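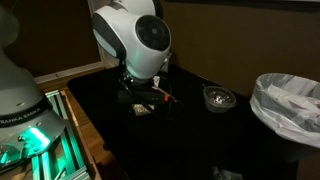

A robot arm with a green light at its base.

How a quest works in a computer game

A quest is a job that a game character gives you. The game stores it as a list of steps. In Gerketti, the innkeeper Mulder asks for 40 mushrooms.

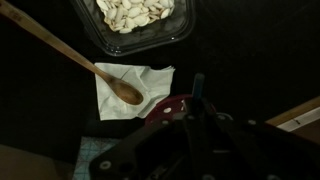
Each time you pick one up, the game adds 1 to a number called a counter. When the counter reaches 40, the step is marked as done – then Mulder has new lines to say and you get 500 coins.

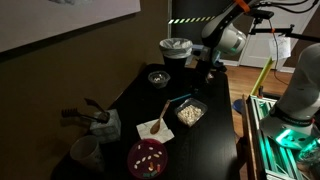

A spoon on a napkin, next to a clear container.

Some quests have a condition. Mulder will not speak to you before level 3. The game checks your level first, then shows the quest. Gerketti has 89 quests and 3573 lines of speech.

Written by Tanvir Navaratnam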